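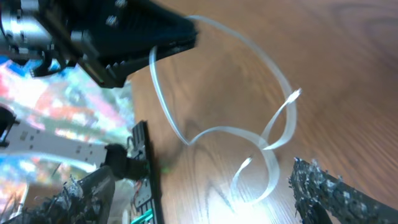 In Defense of the Cable Drawer

Every household I have ever been inside has a drawer, a box or a shoe bag full of cables, and every household is ashamed of it. Mine is the second drawer down, next to the takeout menus. It opens five inches and then something inside it grabs hold.

The advice on this subject is unanimous. Throw it out. If you can't name the device, the cable goes. My friend Şükran Aksoy did this in January, over a single evening, with a trash bag and a glass of wine, and for two weeks she was unbearable. Then the scanner at her office turned out to need a short flat ribbon, the kind that curls into loops the moment you set it down on a table and won't lie straight for anyone. She'd had one. She remembered it well, having spent years being annoyed by it.

I brought her mine. It didn't fit, but I feel the principle was sound.

What bothers me about the purge crowd is how sure they are. A round cable at least has the decency to announce its purpose with a plug. A ribbon gives you nothing. It's a strip with two ends, and you are supposed to decide its future while standing in your socks. Was it inside the old printer? The keyboard with the dead letter E? I once kept one for six years on the strength of my brother-in-law Keegan saying it "looked expensive." Keegan sells gutters.

Then there's the matter of tidying what you keep. I have tried the little Velcro straps. I have tried toilet paper tubes, one cable to a tube, which looks very sensible until you own a drawer of toilet paper tubes. I've tried labels, and I can report that "long white one" is not a label that ages well. Flat cable is the worst of the lot. Roll it and it springs open. Fold it and you worry -- rightly, I think -- about whatever is going on in there at the crease. So it goes back in loose, and by spring it has made a knot no sailor would put his name to.

I don't think the drawer is a moral failing. We let people keep 207 cookbooks and make dinner from the same two. We let them keep skis. A few ounces of wire, held against the day some machine in the house gives up, seems to me a modest kind of hope, and it takes up less room than a bread maker.

Şükran has started a new drawer, by the way. She calls it a bin.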